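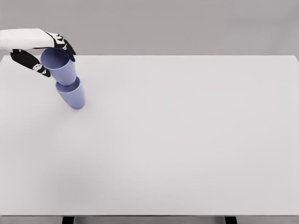

Figure 1. Cup stacking task in the simulator, held cup just above the second cup.

Setting Up and Maintaining the Virnwood Cell
Project report, Mechatronics stream

1. Background

Our group looked after the Virnwood cell for one term. Virnwood is the simulated copy of the hand and table used for the stacking exercises, and it runs on the lab's own scheduler, Clusum. The previous group left it working but with hardly any notes, and by July the stacking task was failing often enough that other groups had stopped using it. Our job was to get it back to a known state and write down how to keep it there.

2. Starting condition

The cell contains one hand, one table and two cups of the same size and colour. We kept the table otherwise bare so that any contact in the log had to involve the hand, the cups or the tabletop. Lighting is soft and was left at the default.

Before changing anything we ran the task 79 times overnight. It failed on 17 of those runs. Most failures were at the release, when the upper cup caught the rim of the lower one and tipped it. The rest were slips during the lift.

3. Faults found

The first fault was the hand's zero position. Someone had edited the joint offsets directly in the scene file, so the values there no longer matched the ones in Nitadetti, our calibration tool. Every time the scene was reloaded the thumb closed a little late and the cup tilted in the grip.

The second was the collision shape of the cups. The visible cup is hollow, but the collision model had been simplified to a solid tapered block. Two solid blocks can't nest, and the solver pushed them apart as soon as they touched.

4. Work done

We moved the offsets out of the scene file and had the cell read them from Nitadetti at start-up. The cup model was rebuilt with an open top and separate wall pieces. This made each run slower – we accepted that. We also lowered the closing speed of the fingers and set the grip just below the rim, with the fingers on one side and the thumb on the other.

Some tilt remains in the held cup. It is visible in Figure 1, where the base of the upper cup points toward the mouth of the lower one at an angle. We tried correcting it at the wrist, but the correction made the approach less repeatable and we took it out again.

5. Routine care

Before a session:
Load the scene from the Cuautle folder, never from a local copy.
Run the zero check and compare the offsets with the saved values.
Do one open and close with no cup in the hand.
Reset both cups and look for overlap with the tabletop.

After a session, save the contact log and close the scene without saving it. The offsets problem started with a saved scene, so we have made the file read-only.

6. Remaining issues

The lower cup sometimes settles with a slight lean after a reset. We suspect the contact friction under its base but ran out of time to test this. The overnight batch should also be repeated with the new cup model, using the same start positions as the first one.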